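# Setting up the Bellholm cell, gallery two

June 2026

The Bellholm cell is a one-arm tabletop cell with a parallel gripper, and before the real bench gets touched we set everything up in simulation. I love this stage! You can move the camera, bend the lighting, drive the fingers to their limits and put it all back before your tea has gone cold. Gallery one covered the base and the arm joints. This one is all about the business end: the gripper, the view from the wrist, and the checks we do before the arm is allowed to pick anything up.

The scene files come from our Kevow project folder and everything here is rendered, so don't go looking for scratches or fingerprints. If you're setting up your own copy, start from the Drestwood settings file and change one thing at a time. I changed four things at once in May and spent a whole evening finding out which of them had flipped the camera.

## Fingers out, nothing to hold

The first job after loading the gripper is to send it to fully open and leave it there. We ask for 100 on the opening scale, wait for the position to settle, then read it back. If the number you read isn't the number you sent, stop and look at the finger limits in the model file before you touch the controller gains. Most of the trouble I've had was a limit typed in the wrong units.

Both fingers should travel by the same amount. In our model the right one copies the left through a mimic joint, and if the sign on that joint is wrong they swing the same way like a pair of windscreen wipers (quite funny the first time). From the wrist you want them leaning in towards each other with a good clear gap.

*Gripper open over bare grey surface, with the corner of the big black panel and its slate-grey surround showing beyond it.*

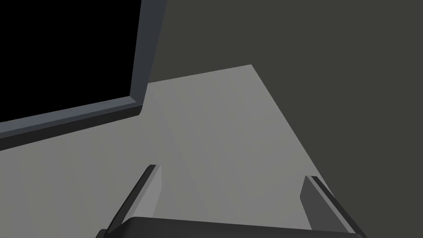 ## Getting the wrist view right

The wrist view is my favourite bit of the whole cell. It rides along with the gripper, so once it's fixed properly the fingers stay put at the bottom of the picture and the whole world swings about behind them. Swing the wrist through its range and watch the palm: if it drifts while the arm moves, the camera has been attached to the link before the wrist, and you need to move it one step down the tree.

We render at 600 by 600, which is plenty for setup and keeps the preview smooth on my old laptop. Set the near clipping distance early. Too far out and the fingertips vanish, which looks exactly like a missing mesh and has sent me off reinstalling things more than once.

*Same wide opening, different outlook: pale grey on one side, dark on the other, and a few green leaf tips down in the corner.*

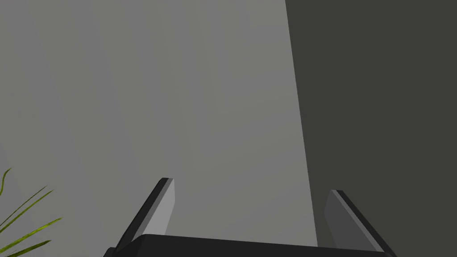
Next come the light settings. The Drestwood file has one main lamp and a low fill, and I'd leave both alone until the camera is locked. After that, turn the fill down until the two finger pads separate from the black shells, then back up a touch. If you save the lamp as part of the arm by mistake it will follow the wrist around, and your shading will change with every move. Paulík, our little checking script, catches this now. It renders the same pose twice with the arm sent away and brought back in between, and complains if the two don't match. Lovely thing to have running in a corner.

While you're there, clear the old cache. Mine had grown to 2480 files and was still serving up a finger shape we'd replaced.

## Lining up on a part

*Wood grain underneath, pale grey slab ahead, fingers still open.* 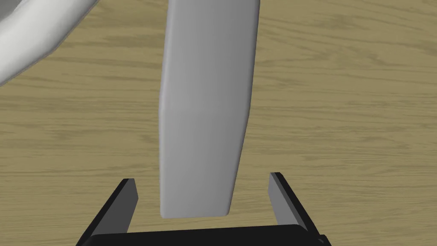 Contact settings are the last thing to go in, and they deserve a slow afternoon. We give each pad its own collision shape, a plain box a hair smaller than the pad you see, and the solver gets 200 steps to calm down before a close command is sent. Approach with the fingers wide and stop once the near end of the part is between them, as with the rounded end of the slab here, which sits in the gap without touching either pad. Check the contact list at that point. It ought to be empty, and if a finger is already reporting a touch with daylight on both sides, the collision box is bigger than the mesh. Then close gently, read the list again, and you should see both pads appear.

Save the pose as `pre_grasp` and keep a copy outside the project folder. Gallery three will be cable routing on the real Bellholm bench, and I can't wait to get the covers off!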